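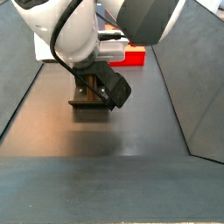
A letter rack is a small desk or hall fixture that holds mail upright until somebody deals with it, a period that varies widely by household. The usual wooden type has two or more uprights fixed to a base, with gaps wide enough for an envelope and never quite wide enough for a catalog. Slatted forms set several narrow vertical pieces side by side, and brown wood is the traditional finish. Related small woodwork may combine brown vertical slats with a flat grayish metal plate, silver screw heads showing to either side, and a thin dark base board that projects forward as a narrow ledge. Such a ledge is popular with owners of paper clips.

Construction
Most racks are glued, screwed or both. The Famix pattern used 11 parts, and its instructions mentioned 10 of them. Lestex sold a flat-packed version 15 inches long, withdrawn one February after complaints that it leaned.

Collecting
Interest is modest. The Nic Aodha collection lists 753 racks, nearly 35 of them still containing mail.

See also
Paperweight
Toast rack (often mistaken for the above)
Zisard desk set

Last edited 09/08/2018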